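Progress note to Rallola - open day, Friday

Open day done. 599 visitors through the door, Veron demo ran all afternoon with 2 short stops, both cable snags. Ostermann people stayed til close and want a follow up. Budget still inside the 800 for setup.
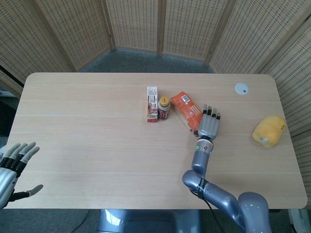 Grasping is where most of the questions came. Small packages mainly - the orange box lying at an angle next to the right hand is the sort of shape we still need more trials on. Will send grip logs seperately.

Last updated: Friday, 4:40 pm
Shares 2 | Comments 2

good turnout, when do we get the logs?

Can Lukov see this demo too?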